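Textile Care and Linen Handling
Unit 6: Printed top layers over white sheets
Instructor: Sandro Bassi

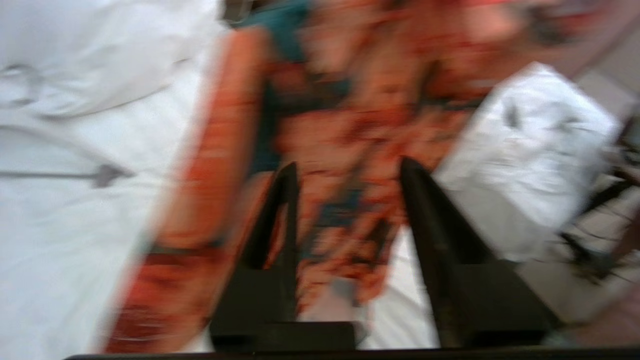 Color transfer between a dyed top layer and a white bottom sheet depends on fiber, dye class, moisture and contact time. Reds and oranges are treated as high risk until tested.

6.1 Rub test
Fold a piece of undyed cotton over the index finger. Rub an inside hem of the printed fabric 22 times with even pressure. Repeat with the cotton dampened. Record both results. Any visible mark on the damp cotton places the item in the separate wash group.

6.2 Washing
Wash printed top layers separately for the first three cycles. Do not fill the drum past two thirds. Remove promptly at the end of the cycle. White sheets with printed line motifs go with the whites only if the print has passed 6.1.

6.3 Laying the bed
Secure the bottom sheet at all four corners and smooth from the center toward the sides. Folds left under a heavier layer set into creases overnight. Place the top layer folded in half along its length, align the fold with the center line of the mattress, then open it toward each side. Check the overhang before tucking.

6.4 Storage
Fold printed side in. Leave 100 mm clear between the stack and the wall. Whites go on the upper shelf.

Lab work: complete 6.1 on the Marchetti and Santon swatches and enter the results on the Unit 6 sheet. Read the section on reactive dyes before the next session.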